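Workshop notebook, kitchen bay

29/01/2018

Third go at the Notell hand on loan from Cherkaoui. They want a yes or no on the kit before the loan runs out, and so far my notes are mostly about mounting it. Today was the fridge.

Set-up as before: hand on the arm with the metal wrist mount, head camera on, white table left where it was beside the fridge. I did think about moving the table to give the arm more room on that side but the Rustitlow people will have furniture in the way too, so it stays. Grip force at 22 on the Notell scale, speed setting 2. Firmware is the one that came with it.

Started with approach only, no pulling. The aim was to bring one finger up to the door just above the handle bar, hold, and back off. The bar is shiny and the depth reading jumps about on it, so I am using the flat of the door as the reference and coming down to the bar from there.
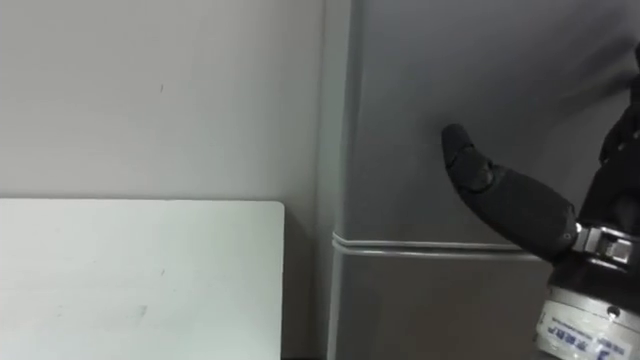 Notebook 2, page 59

The approach is fine. The black covering on the fingers is a bit grippy on painted metal, which I like for this job, though it picks up dust and needs wiping. The manual says to wipe with a damp cloth only. I would like to know what a replacement set of finger covers costs and there is nothing in the price list.

Things to raise with Cherkaoui:

The wrist bolts need a long key that is not in the box. We had one, a customer might not.

Fault code 706 came up twice during warm-up and cleared itself both times. It is in the manual as "joint check incomplete" with no further advice. Logged both.

Calibration routine asks for a clear space all round the hand. Not easy in a kitchen. Ended up swinging the arm out over the floor to do it.

Moved on to the camera side after that. The kit comes with the Grornano door software, which is supposed to find the edge of a door and work out which side it swings from. I turned the head towards the left side of the fridge so it had the door edge, the white trim strip along the bottom and the bracket next to it all in view. It is a lot of plain grey and white for it to work with and the edge it drew wandered when the lights over the bench were off. With the lights on it settled after about 22 seconds. Slow, but I would accept that for a first look if it remembers the door afterwards. Not tested yet. 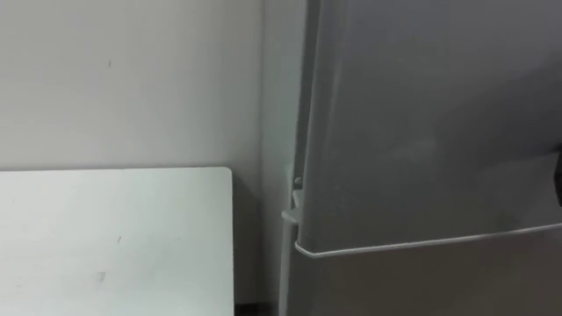
Still to do

Full pull on the handle at the same grip setting, then one step up if it slips.

Same door again with the software restarted, to see if it has kept the edge.

Ask Rustitlow which way their doors open. All our tests are on this one.

Leaning towards yes on the hand, undecided on the software. If they can be bought separately I would take the hand and wait for the next Grornano release, which Cherkaoui say is due in July.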